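Skollow Orchard Society
Minutes of the Fall General Meeting
26 October 2019, Skollow schoolhouse, back room

Chair: Silvia Malý
Minutes: Darren Crabtree
Present: 43 members, as signed in. Quorum met.

1. Opening

The chair opened the meeting at 7:05 p.m. Members were asked to put their apples for the tasting on the long table by the window and to write the variety on the card, or "unknown" if they don't know it. Last year several plates had no card at all and the tasting notes could not be used.

2. Minutes of the April meeting

One correction. Under item 6 the rootstock order was recorded as M26. It was MM106. With that change the minutes were accepted.

3. The season

A late frost caught the lower orchards when most of the early varieties were in full bloom. Members on the hill had a normal crop. Members along the creek had almost nothing before September, and what came after that was small and scabby. The late keepers did better everywhere. Russets were good. Two members reported bitter pit in fruit from young trees and were advised to go easy on nitrogen next spring and to water evenly in dry spells.

Codling moth was worse than last year. Those who put cardboard bands on the trunks in June and burned them in the fall were satisfied. Those who hung traps had mixed results, and there was some disagreement over whether the traps draw in moths from the neighbors. Left open.

Wasps were discussed for longer than the chair wished.

4. Pressing days

The society's press ran on four Saturdays. Total juice pressed was 205 crates' worth of fruit for 66 households. Juice was not measured by volume this year as the dip gauge is missing. If anyone has it at home, please return it.

The Grernent press worked without trouble until the last afternoon, when the cloths began to split at the seams. They are the original ones. New cloths were approved, one full set and one spare, to be ordered before the end of winter.

Members coming from the far side of the woods said again that it is a long way to carry fruit for an hour's pressing, and asked whether the press could spend one Saturday at Bivolia.

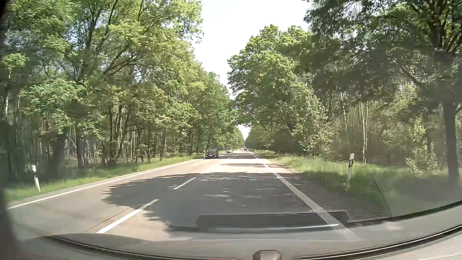 Darren Crabtree thought the press should stay where it is. It takes four people to lift, the feet have to be leveled again each time it is set down, and there is no drain in the Bivolia barn, so the wash water would have to be carried out in buckets. He would sooner see the Bivolia members given the first two slots each pressing day so that they can be home by noon.

Several members spoke for this and several against. It was pointed out that a borrowed hand mill and a small basket press would be enough for most of the Bivolia households, who bring a few crates each. The chair put the two proposals separately.

Decided: the Grernent press stays at the schoolhouse.
Decided: the first two slots on each pressing day are held for Bivolia until one week before, then released to anyone.
To be looked into: cost of a second, smaller press. Silvia Malý to report in April.

5. Rules for pressing

The following were read out and agreed. They will be pinned up next to the sign-up sheet.

Fruit must be washed before it arrives. The tub is for a last rinse.
No windfalls that have lain on grazed ground.
Bring your own containers, clean and with lids.
Each household stays until its own cloths are rinsed and hung.
Pomace goes home with you or into the pig barrel, which must not be filled above the rim.

A member asked if pears could be pressed on the same day. Yes, after the last apples.

6. Bottles and supplies

The joint order for bottles and caps came to less than last year, mainly from members reusing their own. The supplier wants to bring one full load in place of the usual two small ones, at a better price per bottle. 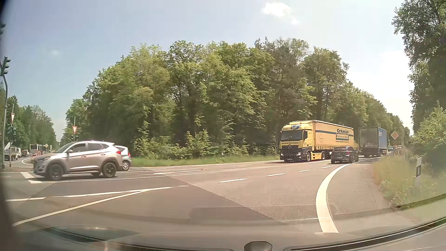
Members were in favor of the lower price, provided that the bottles can be kept dry until they are handed out. The shed has room for them if the ladders are hung on the wall. Delivery itself was the harder point. A truck and trailer as long as the yellow Mercedes at the junction has plenty of room out there, but it could not get through the schoolhouse gate, and the pallets would have to be set down on the verge and moved in by hand truck – which last time took until dark. It was suggested that the supplier be asked for a shorter vehicle with a tail lift. If that eats up the saving, the order stays as it is.

Decided: Silvia Malý to ask the supplier and settle it without a further vote.

Caps: the gold ones leaked for three households. Next order to be the white ones again.

7. Grafting day and scion wood

Scion wood should be cut in January while the trees are fully dormant, pencil thick, last year's growth, and kept in damp sand or wrapped in the bottom of the refrigerator. Not with apples in the same refrigerator. Label every bundle twice, once on the stick and once on the bag.

Varieties wanted this year: the yellow cooking apple from the old rectory garden, any red russet, and the tree by the well at Lý, which has canker on the main stem and may not last another winter. The owner at Lý has agreed to let wood be cut. Two members will go.

The grafting day will be held in April, in the schoolhouse yard, or inside if it rains. Rootstocks to be paid for on the day. Beginners should practice on willow beforehand. The knives from the society's box will be sharpened, and members are asked not to use them for string.

8. Visit to the Lý collection

The spring visit to the collection at Lý was liked by those who went. The walk between the rows took longer than planned and there was not enough time for the storage cellar. For next year members asked for an earlier start and a lunch stop on the way back. Shared cars worked well enough and a bus is not needed. Drivers are asked to agree on a meeting point before setting out, as the cars were soon separated at the lights and two of them waited at different entrances.
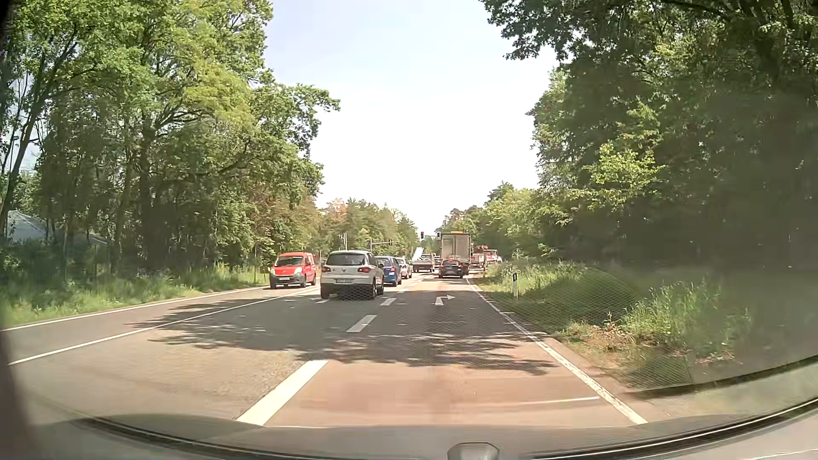
9. TOOLS AND LOANS

The following are out on loan and past their date: the long pole pruner, one tripod ladder, the refractometer, and the blue tarp. Borrowers know who they are. The loan book hangs inside the shed door and has to be filled in on the way out and on the way back.

The short tripod ladder has a cracked rung and was taken out of use. Darren Crabtree will try to fit a new rung in ash. Until then please leave it where it is.

It was agreed to buy one more picking bag. The canvas kind, with the drop bottom.

10. Money

The account was read out. Pressing fees covered the running costs of the press. The fee stays at 5 per session for members. Non-members were charged the same this year by mistake and will pay double from next season. Dues are unchanged.

11. Any other business

A member asked that dogs be kept out of the yard on pressing days. Agreed.

The old variety cards are fading. Someone with clear handwriting is wanted to copy them over the winter – speak to Silvia Malý.

Quince jelly recipe from last year's supper: copies on the table by the door.

A proposal to plant a hedge along the north side of the schoolhouse yard was put off to the April meeting, when the width can be measured.

12. Tasting

The plates were tasted after the close of business. Best dessert apple by show of hands was a russet from the hill. Best cooking apple was a tie. Four plates were marked unknown, and one of these was recognized by several members as Belle de Boskoop. The other three will be kept in the cellar and cut again at Christmas.

Meeting closed at 9:20 p.m. Chairs stacked, heating turned down.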